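Filed under: Phones / Budget / Threads

Sajib Cassim
March 6, 2019

1/ Notes on the Gokero K3, the cheaper of the two handsets Iwasaki is putting out this year. I've had a retail unit as my only phone for long enough to drain it a good many times. Thread is mostly battery and display, with a bit on the modem.

2/ Battery first. Rated 3,000 mAh. Measured at the USB port from flat to full, the figure is consistent with that once you allow for charging losses. No complaint there. Standby drain with mobile data on and wifi off is low and steady overnight.

3/ Charging is slow. The supplied plug is a plain 5 V unit and the phone draws well under what the plug can give once it passes 60 per cent. A bigger charger makes no difference. I tried three.

4/ Display is 720p LCD, 60 Hz. Iwasaki quotes 600 nits peak. I can't get there with the slider. Auto mode in direct sun goes noticeably higher than manual maximum, so leave auto on if you work outdoors.

5/ Colour: the default profile is too blue. Settings > Display > Tone > Warm, then one notch back towards the middle. Setting survives a reboot but not the last firmware update, so check it afterwards.

6/ Modem. It holds 4G on band 20 indoors where my old Imix kept falling back to 3G. The 900 MHz fallback works, call handover is clean, and there's no VoLTE on my network yet. Iwasaki's support page says August. I'd treat that as a guess.

7/ Dual SIM is the hybrid sort: second SIM or memory card, pick one. The tray is plastic and fits either way up with a little force. Check the notch before pushing it in.

8/ Storage is eMMC and it shows when apps update in the background. Typing lags, then recovers. Turning off automatic updates on mobile data and wifi both is the simplest cure.

9/ Screen again, since two people asked about banding. Flat mid-tones are the hard case for a cheap 6-bit panel. The picture below has a plain slate-blue grey background with a white robot arm over it, plus one red cube and one green. On the K3 the grey breaks into faint steps at low brightness, and the soft shading on the white parts loses its last shade or two. The cubes look fine on either tone profile. 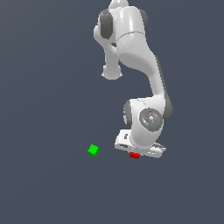 10/ The Kutulano case sold alongside it covers the lower microphone by a millimetre or so. Callers said I sounded muffled. Trimmed it with a craft knife, fixed.

11/ Not tested: fingerprint reader with gloves, FM radio, anything to do with the camera in low light. Firmware is the one that shipped plus one update. Will add to this if the next build changes the charging curve.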